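# What Are Sneakers Made Of?

Hello, young readers! My name is Anong Sukprasert, and I teach children how everyday things are made. Today we will talk about sneakers, the kind that basketball players and runners wear. Maybe you have a pair near your door right now. Go and bring one shoe. It is easier to learn when you can touch it.

## Three big parts

A sneaker looks like one thing, but it is built from many pieces. The shoe makers put them in three groups.

The **upper** is everything that covers your foot. The tongue is part of it, and also the place where the laces go.

The **midsole** is the thick soft part in the middle. Press it with your thumb. Does it push back a little?

The **outsole** is the bottom, the part that meets the ground. Turn your shoe over and you will see lines, circles or zigzags.

## Where did the rubber come from?

Rubber begins as a white milk inside a tree. Workers cut a thin line in the bark, and the milk drips slowly into a cup. When it dries it becomes stretchy. Today a lot of rubber is also made in factories from oil.

Plain rubber from the tree has a problem. On a hot day it becomes sticky, and on a cold day it becomes hard and can crack. Long ago, people learned to heat the rubber together with a yellow powder called sulfur. After this it stayed strong and bouncy in summer and in winter. Then it was possible to make good rubber soles, and by the late 1800s people were wearing canvas shoes with rubber bottoms to the beach and for playing tennis.

Why do we say "sneaker"? The rubber is quiet when you walk. You can sneak behind your brother and he will not hear you. (Please do not do it when he is carrying soup.)

## The soft part in the middle

Most midsoles are made of foam. Foam is a material with very many tiny bubbles inside. When you jump and come down, your weight squeezes the bubbles. They become flat for a moment and then they open again. This makes the landing softer for your heels and knees.

A basketball player jumps many times in one game, and she also stops fast and turns fast. So a basketball shoe often has a wide bottom, and some of them go up high around the ankle. A runner goes mostly forward, so a running shoe is usually lighter. A tennis shoe needs strong sides, for all the steps to the left and right.

Old foam gets tired. The bubbles do not open so well anymore, and the shoe feels flat, even if the outside still looks nice.

## Why the bottom has a pattern

Try this at home with a grown-up. Take an old sneaker and push it with your hand over a smooth floor. Now sprinkle a little flour on the floor and push again. It slides more easily, right? Dust is the enemy of grip. That is why you sometimes see players wipe the bottom of their shoes with a hand during a game.

Indoor shoes often have a zigzag pattern, which is called herringbone, like the bones of a fish. It can grip in many directions. Shoes for muddy ground have big bumps with space between them, so the mud can fall out.

## The upper

In the past many uppers were leather or canvas. Leather is strong, but it can be heavy and warm. Canvas is a simple cotton cloth, and it lets air come in.

Now many shoes have a knitted upper. A machine takes yarn and makes loops, and it pulls each loop through another loop, the same as when somebody knits you a sweater. The machine can make small holes where your toes need air, and a tight part at the heel where the shoe must hold you. 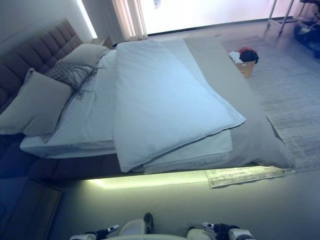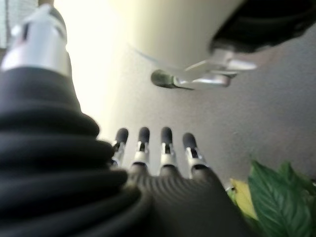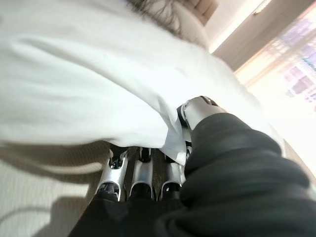
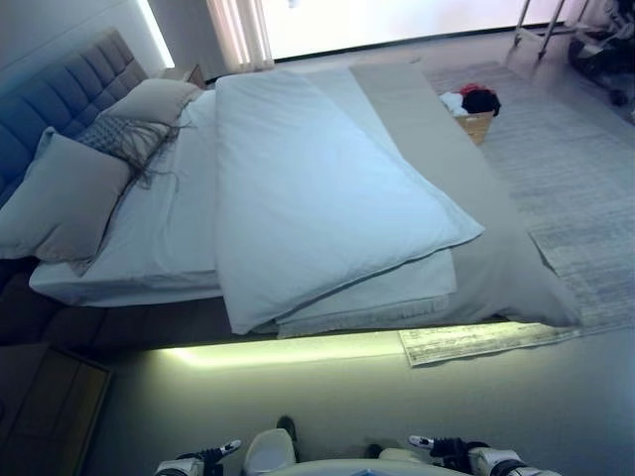 To understand the difference between knitted and woven, you need only your eyes and some cloth at home. In a woven cloth the threads go over and under each other in straight lines, and it does not stretch much. A knit is made of loops, and loops can open and close, so it stretches. Many bed sheets are woven. Then look at something thick, with a texture you can feel with your fingers, like the gray cushion with the long fringe on the bed in the first picture. When the yarn is thick it is easier to follow one strand with your finger and find out where it goes. On a shoe the yarn is very thin, so you may need a magnifying glass.

## Putting it together

First the pieces of the upper are cut and sewn. Then the upper is pulled over a form which has the shape of a foot. This form is called a **last**. It is a funny name, because it is not used last at all! The worker or a machine pulls the upper tight, puts glue, and presses the midsole and outsole on it. When the glue is ready, the last comes out and the laces go in.

## Words to remember

- **Upper:** the part that covers your foot
- **Midsole:** the soft middle part
- **Outsole:** the bottom part that touches the ground
- **Herringbone:** a zigzag pattern
- **Last:** the foot shape used for building a shoe

## Something to do

Put a sheet of paper on the bottom of your sneaker and rub it with the side of a crayon. The pattern will come on the paper. Do it with the shoes of your family, mix the papers, and let the others guess which shoe made each one.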